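Home & Community News | Textiles

PELERO OPENS TOWEL FOLDING ROOM IN DRUDPORT

DRUDPORT, Thursday, November 12, 2020 – Household linen shop Pelero is opening a free towel folding room next to its Drudport store, and we can't wait to get people around the tables! Anyone can bring in a basket from home, spread out and learn a few tidy folds that fit narrow shelves and small bathrooms.

The room follows a trial at our Cikport store in April, where 142 people came by and plenty of them stayed for a second basket. Practice towels are provided, and the bright colors make it easy to keep track of your own pile.

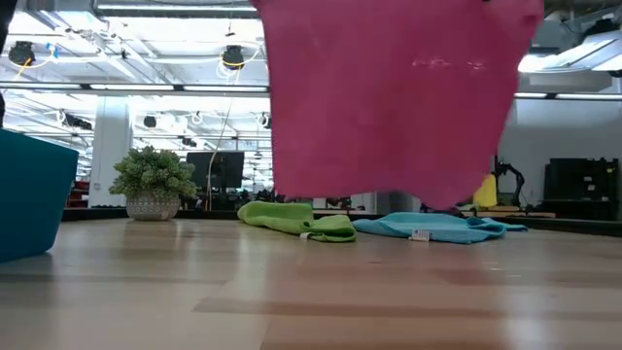 A pink cloth above green and blue towels at the folding table.

"I've folded towels all my life and I still picked up a new way to do the corners," said Filipa Loureiro, who runs the Drudport store. "It's a really happy hour, and people chat the whole time."

Sessions last one hour and are held 2 afternoons a week, with 5 places at each. Towels from the Solís range will be there to try. Places can be booked at the store counter.

We use cookies to remember your settings. Accept | Manage choices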